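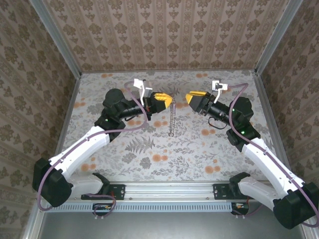
Silver metal chain, shown hanging, lower end coiled.

Fanov Key Chain and Ring Set
Sold by Carrilho Hardware, Toludthorpe

Short chain and split ring for door, cabinet and padlock keys. The chain is steel with a plated finish. The ring is spring steel, wound double, and closes flat against itself. Supplied unassembled.

Chain finish: silver
Ring finish: silver
Pack sizes: 5 or 15 sets
Trade carton: 800 sets
Keys: not included

Key fit

The ring passes through any key bow with an open hole. Older brass keys with irregular bows are accepted if the opening is clear of burrs. Check the opening before fitting and file any raised edge.

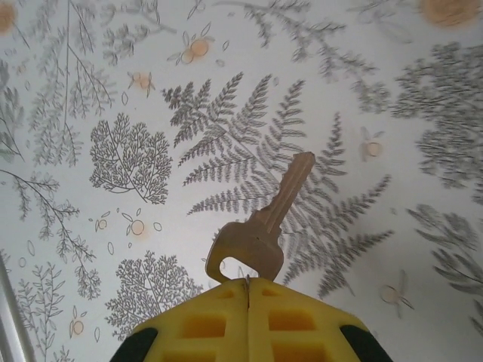
Ermelinda Mota: I put these on a bunch of old brass keys and the ring went through all of them, but the worn ones needed cleaning out first. Would buy the smaller pack again.

Fitting

Open the ring at its free end with a ring tool or a thin blade. Slide on the last link of the chain, then the key, and turn both through the full winding until they run free. Do not spread the coils wider than the link requires. A ring that stays open after fitting should be replaced.
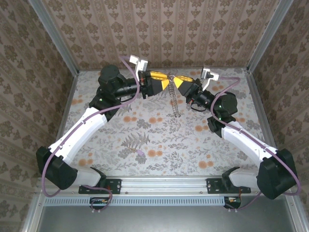
The ring and chain are also stocked as separate lines. Replacement rings ship in the same finish as the set. Chain is not cut to length at the counter. Orders for full cartons placed after September ship from the Ondley store.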